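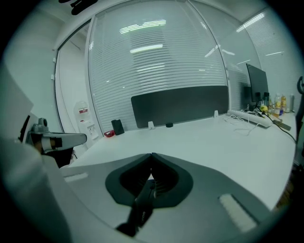

Collecting demonstrations for a manipulation policy is mostly a matter of repetition, and the Mallero project has chosen to do its repeating in an ordinary office. A person works with a gripper in each hand, and every session is stored as a set of short episodes. The hand tools carry two dark curved fingers that meet at a tip, with fine ribs on the inner surface, and the camera mounted on the tool keeps them in view. The desk is left partly cluttered. At its right end are bottles, black cables and a yellow ball-like object, with blinds and reflecting glass behind. A policy trained only against a clean backdrop tends to do badly elsewhere, so the group accepts the glare.

The current set holds 429 episodes. Of these, 121 were rejected at review, most of them for lost tracking. Episodes are recorded at 10 frames per second after resampling, and any gap in pose longer than 5 frames removes the episode from training. Dillum, the firm that maintains the recording software, first tried to fill such gaps by interpolation. The filled paths were smooth but wrong near contact, where the finger position matters most.

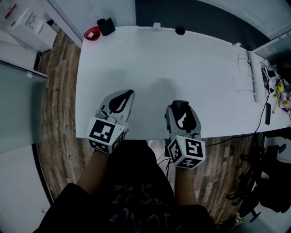 Two hand-held grippers at the desk edge, each with a cube marker. The patterned faces are printed in black and white.

Pose is estimated from the markers when they can be read from the head view, and from the tool cameras otherwise. The two estimates are compared offline. Disagreement is highest when a cube is turned so that only one face is visible, and operators are now told to keep their wrists within a moderate range.

Labels are kept short. Each episode gets a task name, an operator code and a pass or fail mark. Longer written notes were dropped in November after reviewers at Tamayo found that two people seldom described the same motion in the same terms. The next round will add a second room, with different lighting and a darker work surface.

We use cookies to measure traffic. Manage your settings at any time.

Related
Civlow opens its test floor to outside labs
Choosing a frame rate for hand tracking
Why failed grasps are worth keeping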